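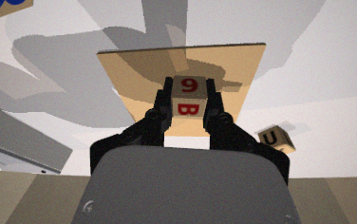
Golob would not have a robot clearing the playroom floor before it could clear one shelf without help, and said so in a written comment on the Andberg trials published in this magazine. The remark drew a large response from readers. Many asked the same thing in different words: how far are machines from doing the small chores that fill a working day?

The answer depends on the chore. Floor cleaning and the moving of sealed cartons have been given over to machines in many buildings. Putting away small loose items has not. Andberg, which develops software for robot arms, chose lettered wooden blocks and a flat board as its test, and carries out much of the work in computer simulation before any arm is switched on. A block is light, has square sides and does not bend. It is as easy an object as a household is likely to offer.

Even so, the results are mixed. In the series reported to us in April, the arm made 2,000 simulated attempts to pick up a block and set it down at a given place on the board. It failed in 421 of them. Most of the failures came at the moment of closing the fingers, when a block sitting at an angle turned and slipped out. Others came at release, when the block landed outside its mark or pushed a neighbor aside.

A person who drops a block picks it up again and thinks no more of it. The Andberg software must first establish that the grip is empty, then find the block again, then plan a new approach that does not disturb what has already been placed.

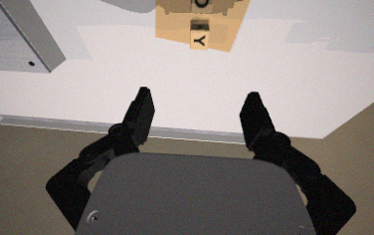
What the shop floor can teach the home

Cemen, a packing firm, has used two-fingered arms on one of its lines for 8 months. The parts arrive in the same position each time and the lighting does not change. Under those conditions the firm is satisfied with the work, although an operator still attends the line and clears it when parts jam.

Homes offer no such order. The Porkby housing project, which is studying aids for older residents, listed 40 chores that its tenants would most like to hand over. Picking things up from a table or floor ranked near the top. The project's report concludes that no arm it reviewed could be left alone with that task in an occupied room. It recommends further trials with mixed objects, including cloth and paper, before any purchase is considered.

Cost is a separate matter. An arm fixed to a table serves that table only, and a moving base adds to the price and to the safety checks required. Andberg has said that its next series will keep the arm fixed and increase the variety of objects.
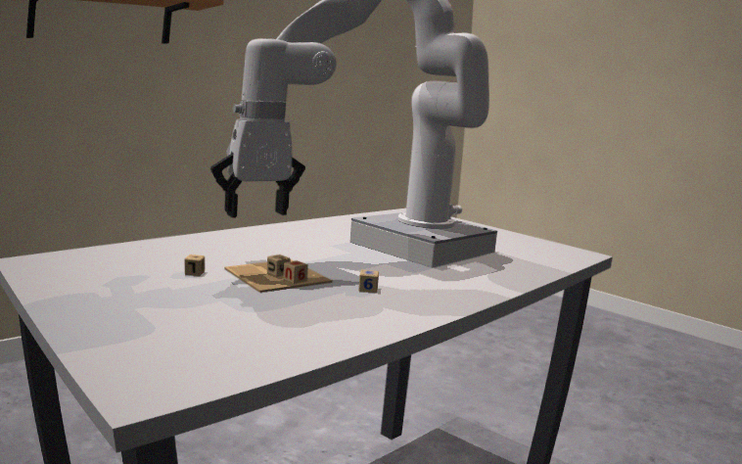 The simulated arm above the board and lettered blocks.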